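# Matar finger pair – replacement jaws for the Tudaneo gripper

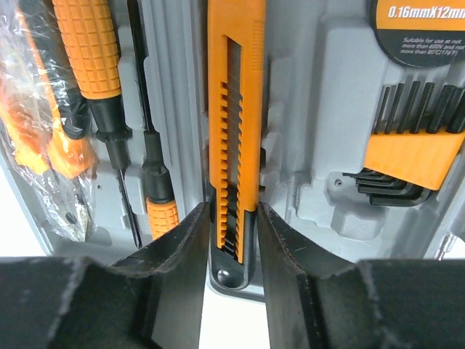

*Matar fingers in black, closing on a snap-off knife in its tray.*

If your gripper has started dropping things it used to hold happily, have a look at the fingers before you go blaming the software. Faint scuffs along the angled faces are ordinary wear and nothing to lose sleep over, but a chip at the pointed tip, or a jaw that has started to lean, means it's time for a fresh pair. We sell them in twos for that reason, as a new finger beside an old one never quite meets in the middle.

**What you get**

- 2 fingers, matte black, left and right
- Mounting screws and a hex key
- A printed fitting card, written by Anoma in our workshop

**Fitting and care**

Power down, take off the old pair and wipe the mounting faces with a dry cloth. Snug both screws by hand first, then tighten them a little at a time, going back and forth – it's slower, but the finger sits square. Run the homing routine before you pick anything up.

We like to check the tips every 200 hours and recheck the screws at 1000. Go easy with solvents, please, they dull the finish.

Part no. 154. Not sure which gripper you have? Ring and ask for Callum or Hala, any day but Sunday, and have your wrist plate handy.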